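Hancombe K2 Countertop Sealer: Four Months on Marble

The K2 is a water-based penetrating sealer for marble, limestone and travertine. Hancombe sells it in a one-quart bottle with two microfiber pads and a measuring cap. I bought it at full retail price and applied it in February to a honed marble counter that had last been sealed by the installer.

Preparation

The instructions call for a neutral cleaner, a clear-water rinse and a drying period of 12 hours. I allowed a full night and most of the next day. Any residue of the old sealer does not have to be stripped if a water drop still darkens the stone within five minutes. Mine darkened in under two. Oil stains have to come out first, and the K2 will lock in whatever is left. I used a baking soda poultice on one spot near the stove and repeated it once.

Application

Pour a capful, spread it with the pad in overlapping passes, wait ten minutes, wipe off the excess. Second coat after an hour. The liquid is thin and runs toward any low point, so the front edge needs a towel taped under it. The odor is faint and was gone by evening.

The wipe-off step matters more than the leaflet suggests. On one section I waited 20 minutes and got a gray haze that took a damp pad and a fair amount of rubbing to clear. Work in sections no wider than your reach. The supplied pads shed a little lint on the first pass – wash them before use, or substitute your own.

Coverage is stated as 100 square feet per quart on dense stone. My counter took two coats and left a little under half the bottle, which is consistent with that figure.

Performance

I tested with water, olive oil, black coffee and red wine on a leftover piece of the same slab, sealed at the same time. Water beaded for the whole half hour I left it. Oil left no mark after an hour. Coffee left no mark after an hour and a very light one overnight, which came out with dish soap. Wine behaved the same way as coffee.

Lemon juice etched the surface within minutes, as it does on any marble. Etching is a chemical reaction with the stone and a penetrating sealer has no effect on it. Hancombe says so on the back label, in small type. It ought to be on the front.

After four months of daily wiping, water still beads near the wall. Beside the sink it now spreads flat, though the stone does not darken for nearly 15 minutes. I expect to recoat that area at six months and leave the rest for a year.

Compared with Vatier Stone Guard

Vatier's product is solvent-based. On the other half of the test piece it resisted overnight coffee slightly better and needed only one coat. It also smelled strong enough that I had to keep the windows open until the next morning, and it darkened the gray veining by a visible shade. The K2 produced no color change that I could detect in daylight. For a kitchen in regular use I would take the K2. For a bar top that sees a lot of wine, the Vatier has an argument.

Minor complaints

The cap threads are shallow and the bottle drips down the side after pouring. The batch code on mine (1,231) was printed over the storage temperature and made it unreadable. No recoat schedule is given beyond "as needed."

Rating: 4 out of 5
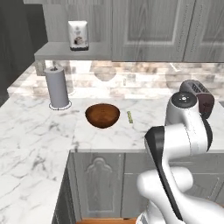 White marble with soft gray veining, the type of surface the K2 is sold for.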